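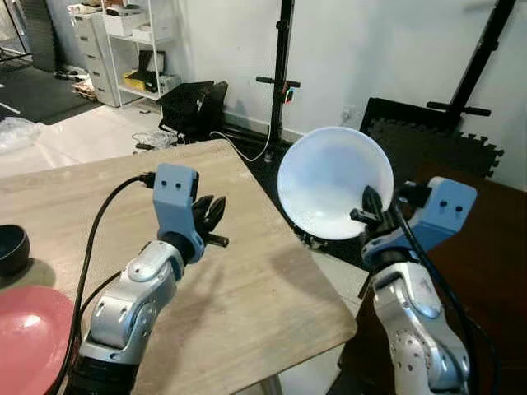

Figure 1. Wooden tabletop, pale and weathered along the grain.

What Happens to a Kitchen Table?
Anneli Rantala, 23 Jul 2026

My grandparents' table in Brurstead has a ring on it from a pan my uncle put down when he was a kid, and that's pretty much how I picked this topic. I wanted to know how people treat the wooden tables they eat at, and whether they care when the wood gets marked up.

What I did
I put 200 paper surveys through doors in Brurstead and Remwood in February (so cold!) and got nearly half back. Then I visited 16 homes and asked to see the table. Everyone let me in, and most of them fed me – I ate a lot of cake for this project.

What people told me
Heat and water rings were the big complaint. Scratches bothered people much less, especially the faint kind you only notice when light hits a glossy finish. Remwood families were more likely to use a tablecloth, but they also had newer tables, so I wouldn't read too much into that.
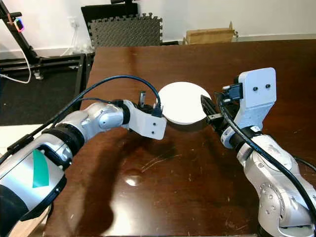
What I'd change
My question about oil and wax was confusing, and five people wrote "what's the difference?" next to it. I'd also ask who does the wiping.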